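Planning the Equipment Budget – notes for week 4

OK, so last time we got as far as picking the arm, and I could see a few of you relaxing. Don't! The arm is the easy line on the spreadsheet. What blows up a plan is everything bolted on, plugged in or sitting next to it, so that's what we're pricing today.

Our running case is the Flerthorpe cell, a small setup for working inside desktop computers. Keep a copy of the Rudel cost sheet open while you read, because I jump around in it (sorry). 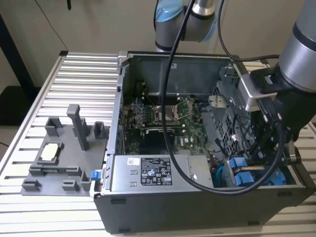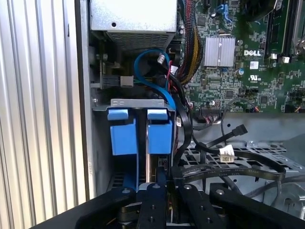 The Flerthorpe cell and an opened desktop computer.

Start with the fingers. Humo quoted us $485 for a set, and I'd put two sets in the plan – fingers get scraped, and waiting three weeks for a spare costs you more than the spare does. Fixtures next. Printed ones are cheap in plastic and pricey in your evenings, so budget $200 for material and then write your hours down too, even if nobody's paying you for them.

Then there's the table, the cable runs, and practice machines. Buy used computers, and buy them all the same model if you can. Cisneros sells them at $30 apiece, which sounds like nothing until you've ordered a stack of them and need shelves!

For anything you haven't thought of yet, hold back over $1,000. My first plan had no such line and I spent all of October asking for money.

For next time: fill in tabs 2 and 3, leave shipping blank, and bring one quote you got yourself.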